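The Gunport build: questions I keep getting

I've been building a two-armed robot called Gunport in the shared workshop at Rastoncombe, and I answer the same handful of emails most weeks, so I've finally put the answers on one page. I'll add to it when something new comes up. If your question isn't here, my address is in the footer and I do read everything (slowly).

What is Gunport, in one sentence?

A pair of arms with a head's worth of cameras, meant to live behind a table and do kitchen-type jobs like putting dishes away, which is the chore I hate most in the world.

Are you an engineer?

Nope! I fixed commercial fridges for years and picked up the electronics from that. The programming I learnt from Refilwe Fourie, who has the bench next to mine and the patience of a saint, and from breaking things. Chih-ming Ko did the maths for the shoulder joint and I still only follow half of it.

Where's it up to right now?

As of June the right arm is built to the elbow and bolted to a frame made from an old bed base. The left arm is a box of parts with my name on it. Everything past that is in simulation, where both arms are finished, silver and very flash-looking. The real one is mostly grey filament and cable ties, so please don't get your hopes up if you come to visit.

Why muck around in simulation at all? Isn't the fun part the real thing?

I thought so too, and then I stripped a wrist gearbox on my second evening by driving it straight into the bench. A gearbox takes ages to print and clean up. In the simulator I can whack the arm into the table all night and all it costs me is sleep. I also get to try layouts before I cut any timber, and that has saved me a fair bit of plywood already.

What does it practise on?

Dishes, mostly. The one I use most is a patterned bowl with a yellow-green line around the rim. A bowl is a good test piece for me, as the gripper has to take it by the rim and then the wrist has to keep the thing at a sensible angle while the rest of the arm moves. There's a wooden cabinet in the middle of the table too, and the arm has to get the bowl up clear of it. The left hand I mostly park upright and open on the other side while I sort the right one out.
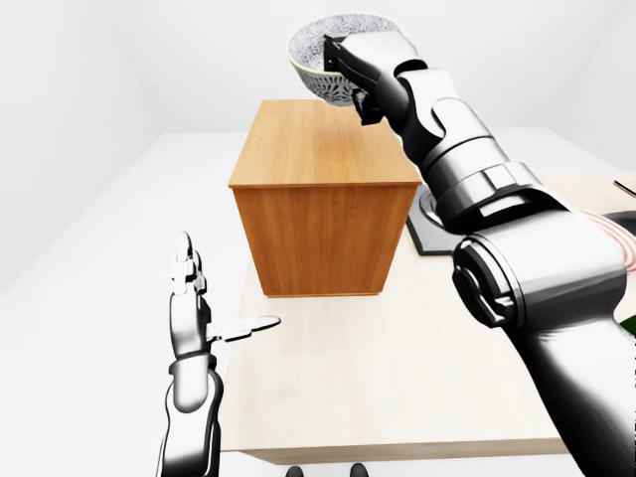 Why does one arm have a gripper and the other a hand with fingers?

Because I couldn't decide, basically. The gripper is dead simple and strong, and I trust it with crockery. The hand is what everyone wants to see, and I reckon it'll be better for holding a cloth or steadying a cupboard door. Thulani Modise has bet me a carton of ginger beer that I'll end up with two grippers. He's probably right, but I'm stubborn and the fingers are already designed.

How much has it cost?

$1,295 so far, counting motors, bearings, filament, the power supply and a replacement for the power supply (I had the polarity backwards, we don't need to discuss it). That doesn't count my workshop membership or the tools, which were there already. My computer is a second-hand gaming machine my nephew grew out of. You could do it cheaper if you only wanted one arm, and a lot cheaper if you made fewer mistakes than I did.

Which simulator do you use?

A free one, with a set of scripts on top that Refilwe and I call Brandier. It loads the arms and the table, sets out the objects and logs what every joint was up to. It's held together with string. I'm happy to share it once I've taken my passwords out of it.

Does stuff that works in simulation work on the real arm?

Sometimes. Reaching carries over pretty well now that I've measured the links properly. Gripping doesn't. Friction is the big one, as my simulated rubber is much stickier than the rubber I can buy, so grips that look rock solid on screen will let go of a real mug. I've started turning the friction right down and making the arm cope. It fails a lot more and I trust the results a lot more.

How long does a practice run take?

I leave it going overnight. A batch is 300 attempts, and I have a look at the log with my coffee before work. My best batch so far got the bowl up and over cleanly in 55 of them. I was rapt, and then I changed one setting and haven't got back there yet. Write your settings down, everybody.

Is it safe to be near?

The real arm runs at a crawl and there's a big red stop button on a lead that I keep in my hand or on my knee. Antigoni Triantafyllou looks after safety at the workshop and she won't let me power it up unless a second person is in the room, which annoyed me for a week or so and now seems completely fair. No kids inside the taped line, and tie your hair back.

Can I come and see it?

Sure, come along to an open evening. We start at 6 pm and go until the kettle gives out. The roller door sticks, so use the side entrance by the bins. I can't promise the arm will be moving, but I can always put the simulator up on the big screen and let you have a go at steering it.

Can I help?

Yes please! I'd love a hand with wiring, as mine is a disgrace, and with the fingertips. Pieter Molefe has been casting silicone pads for me in his shed and he'd be glad of someone to share the mixing. If you write code, have a chat to Refilwe before you touch anything.

Where do you get your parts?

Bearings and belts come from Mabuza, the little shop behind the tyre place, who'll sell you one of a thing if that's all you need. The motors I bought online. Screws come out of the workshop jar and I owe that jar a great many screws.

Will you sell me one?

I won't, sorry. I wouldn't know what to charge and I'd lie awake worrying about your plates. The drawings will go up for free once the left arm is together, and I'll post a note on this page when they do.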